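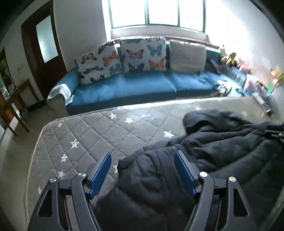
Emlyn Powell has picked up 954 garments this summer and put every one of them down again. He collects examples for Vornia, a Wamutthorpe outfit teaching a machine to tidy a house, and he does it in other people's living rooms with a gripper in his fist. "My mum thinks I work in tech," he says. Today's opponent is a black padded jacket, heaped on a grey mattress in front of a blue sofa. "Puffy stuff is a mongrel. You pinch it and you've got hold of mostly air."

A good grab takes him seven seconds, and a day's quota is 24 good ones per item. The bad ones go in too, labelled, which he finds mildly insulting. "Somewhere there's a folder of me failing at socks."

Does the learning system ever surprise him? He thinks about it. "In December it started hesitating before it grabbed. We worried about that for a week, then somebody watched my recordings. I hesitate. It had learnt that off me."

He has bath towels booked for tomorrow.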